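Chapter 7
Teaching the Machine: Manual Work After Automation

After reading this chapter, you should be able to explain how automation changes the content of a job before it changes the number of jobs, describe the tasks that move from the production line to the training station, and discuss what employers owe to the people whose skill is recorded.

When Pramumier, a supplier of prepared meals, decided to automate the packing of cutlery at its Livport plant, 126 people worked in the department. The company's first plan spoke of equipment, floor space and delivery dates. It contained a single paragraph on staff. That paragraph stated that workers would be "reassigned as needed" and gave no account of what they would be reassigned to do.

The gap soon became clear. Machines that sort and place small objects must be given many demonstrations of the task, and these have to come from people who can do it well. In December the plant opened its first demonstration stations and asked experienced packers to staff them. A packer at a station holds a gripper in each hand and carries out an ordinary task, such as sorting utensils by kind, while the movements are recorded.

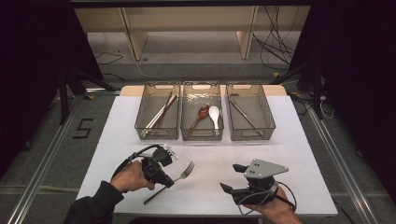

Jadoon Rulterari

The work at such a station looks simple. Three baskets stand in a row at the back of a white tabletop, with chopsticks in one, spoons in another and a slender metal utensil in the third. A fork lies in front of them, within reach of two hand-held grippers. Anyone who has set a table could say what a fork is for and where it belongs. The difficulty lies in the tool. A person who picks up a fork with the fingers feels its weight and edge at once. Through a pair of jaws, much of that feeling is lost, and the worker must learn again how to approach an object, when to close on it and how to turn the wrist.

Packers at Livport reported that this relearning was the hardest part of the change. Many had been valued for speed. At the stations they were asked to be steady and consistent, and some felt that a skill built up over years had been set aside. Others welcomed the slower pace and the chance to sit in on technical meetings. Both responses are common, and a manager should expect to meet them in the same team — sometimes in the same person.

Questions of pay followed. Of the 126 employees, 104 chose to be trained for station work, yet their job grade had been written for packing by hand. The wage scale had no entry for demonstrating a task to a machine. Talks on a new grade lasted longer than the installation of the equipment.

Section 7.1 examines how job grades are written and revised. Section 7.2 turns to the recording of work, including consent and the use of recordings after an employee leaves. Section 7.3 returns to the Livport plant and follows the talks to their close.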